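Zoketar (robot)

Zoketar is a two-armed tabletop robot designed by hobbyist Nkrumah Zakaria and built in the Plavberg shared workshop. It sorts small hardware such as screws, spacers and cable clips into open-front shelf bins, and it is one of the best-loved projects to come out of the workshop. The plans are free to copy, and builders have taken to them with real delight.

Background

Zakaria began the project after years of sorting leftover fasteners by hand at the end of workshop evenings. An early version, nicknamed Pralness, had a single arm and could push a bin across a table but could not turn one. It often got stuck with a bin wedged sideways (a habit still fondly called "doing a Pralness" by workshop members). The second arm solved this, and the first full run of the new design took place on March 14, 2019.

Design

Each arm ends in a black two-finger gripper with a small camera mounted close by, so that the robot can line up its fingers before closing them. The fingers are easy to swap, and trying out new tip shapes is half the fun of owning the machine. Squared tips have proved the most popular for gripping the thin walls of plastic bins.
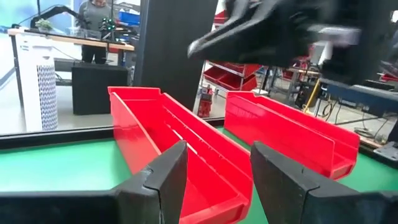
View past the open gripper fingers toward two red shelf bins on the green tabletop, with another arm's gripper at upper right.

The control software, Kowalczyk, runs on an ordinary desktop computer. It stores each job as a list of arm positions that can be edited by hand, a wonderfully simple approach that lets beginners change a routine on their first evening. The version shared with the original plans held 239 stored positions. Parts for the first complete build cost $995, not counting the table.

Bin handling

Moving an empty bin is harder than it looks! A long, narrow bin swings if it is held too near one end, and a firm squeeze can bow the sides inward. Zoketar's usual routine has one arm grip the bin while the other steadies the far end. Builders have come up with plenty of clever changes, including soft pads for the fingertips and a slower approach for the last inch of travel.

Later versions

A revised wrist was released the following April, with better cable routing and fewer screws. Older arms can be upgraded without being taken off the table.

See also: Pick and place; Robot end effector; Hackerspace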